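We use cookies to remember your reading preferences. Accept | Manage settings

The Grip That Would Not Let Go

For one month, a small robotics company taught its machines to tidy bedrooms. Then a jaw closed at the wrong moment, and the team had to look again at everything it had recorded.

The fault was first noticed on a Monday, a little before lunch, and it made no noise. In the workshop of Hetenon, a robot arm was clearing a bed. It picked up a paper bag and carried it to the bin. It picked up a sock and carried it to the basket. Then it reached for a plastic cup, closed its jaws, and continued to close them. The cup folded. The arm moved to the bin, opened, and waited with the jaws open for the cup to fall, but the broken edge was caught on the finger pad. The arm went back to the bed for the next object with the cup still hanging from it.

The engineer on duty pressed the stop button. No one was hurt, and the cup was worth almost nothing. I was told this several times during my visit, always in a serious voice, because the same arm was going to be tested in a private home before the end of the season. In a home, the next thing on the bed can be a pair of glasses, or a hand.

Hetenon makes a household robot with the name Fedetti. The robot learns from people. Collectors go into real homes with gripper tools they hold in their own hands, one for the left and one for the right, and they do the ordinary jobs: they pick up, they fold, they throw away. Each tool records what it sees and how wide its jaws are open. Later the robot studies these recordings and tries to do the same with its own arms.

It is a sensible method, and much cheaper than driving a robot by remote control for many weeks. For the bedroom work, Hetenon asked a partner company, Issahaku, to organize the collecting. Issahaku sent its people to 25 homes in December and delivered more than 2000 recordings. The first tests with them were very good. The robot could find a wrapper on a printed bedspread, which is difficult, as the pattern of the cloth and the pattern of the wrapper easily become one thing for a machine. The office was happy for two weeks.

After the cup, the team first looked for the problem in the robot. They changed the motor in the wrist. They measured the finger pads. They cleaned the camera and ran the same test again, with the same kind of cup. It folded again. They tried with a tennis ball and the robot held it correctly. They tried with an empty yogurt container and it was crushed so fast that the person holding the stop button did not have time to press.
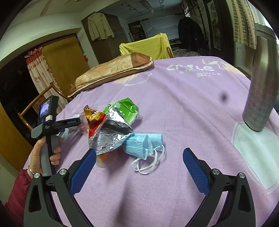 It took 3 more days before somebody thought to look at the recordings and not at the machine. I sat with the team while they showed me how they had done it. On one side of the monitor was the video from a tool. On the other side was a thin line, which goes down when the jaws close and up when they open. In a good recording the line and the video agree. The jaws touch the object and the line stops going down, and it stays flat while the object is carried.

In the bad recordings the line was late. The delay was short, less than the time to say the word "late," and with a soft object like a sock it made no difference. But the robot does not know that the line is late. It sees in the video that the jaws are touching the cup, it reads from the line that a person at this moment would still be closing, and so it closes more. It was doing exactly what it had been taught.

The reason for the delay was not very interesting, I was warned, and this is true. An update had been installed on the tools in the middle of the month. After the update, the small computer in some of them saved the pictures first and the jaw position second. When the tool had recorded for a long time without a restart, the second job began to fall behind. Collectors who switched off their tools between homes had clean recordings. Collectors who worked straight through the afternoon, perhaps the most hardworking ones, had bad ones.

There was a warning for this. It was a line of text in a log file, and the log file was opened only if a recording failed. These recordings did not fail. They were complete, they had the right length, and they passed the automatic check. The check asked if the jaw data existed. It did not ask if the jaw data was on time.

I asked how many recordings were affected and expected a vague answer. Instead they opened a table in which every recording had a color. The team had gone through all of them, first with a program and then by eye. One engineer told me that after a week of this work she closed her eyes at night and saw other people's blankets. She could recognize the homes by their curtains. She also noticed something the program could not tell her: when the objects were light and thin, the collectors themselves were more careful, and moved in small steps. A late line was therefore most harmful for exactly those objects that people treat most gently.

The second problem was on the robot, and here the team is more critical of itself. Fedetti has a limit for how strongly it may squeeze. The limit had been raised in the autumn so that the robot could lift a full laundry bag, and it was never lowered again for other work. With the old limit the cup would have bent a little and survived. The fault in the data would still be there, but it would have been found as a strange habit and not as an accident.

So two doors were open at the same time. A safety adviser from Delolari, the firm that reviewed the case, wrote this in her report in a dry way that I liked: "The recordings told the robot to squeeze, and nothing told it to stop."

Her report has 5 recommendations. Most are simple. The tools must now restart before each home. At the beginning of every session the collector closes and opens the empty jaws in front of the camera, and the software compares the picture with the line before it allows the work to begin. The squeezing limit is connected to the task and goes back to the low value by itself. A log warning is shown to a human being on the same day.

The last recommendation was the one with most discussion. Delolari wanted all the affected recordings to be deleted. Issahaku preferred to repair them, and I understand why: people had opened their bedrooms for this work, and the collectors had spent long days bent over beds. In some recordings the delay can be calculated from the video and removed. In others it grows and shrinks without a clear rule. The companies agreed to repair the first kind, and to keep them apart from the rest until the robot has been tested with them and without them. The second kind is gone.

The home test was moved to spring. When I was in the workshop, the robot was again standing by the bed, and a new cup was on the blanket. The arm went down, the jaws closed, and they stopped when they touched. The cup went to the bin. On the next try the robot did not close enough and the cup slipped out and rolled under the bed. The engineer wrote it down, went on her knees to find it, and put it back in the same place.

Get our best long reads every Sunday. Enter your email address to subscribe. You can unsubscribe at any time.

Comments (4)

mill_road
I worked with packing machines for many years and we had the same thing with a sensor that was late. We also changed the motor first. Everybody changes the motor first.

Petrel77
Good article, but I would like to know if the families were told that part of the recordings was deleted. It is their bedroom after all.

quietgears
Why is the limit not fixed in the hardware? A spring costs nothing compared with going through all those videos.

mill_road
@quietgears Because then it can't lift the laundry bag. You would need two springs, and then somebody has to choose between them.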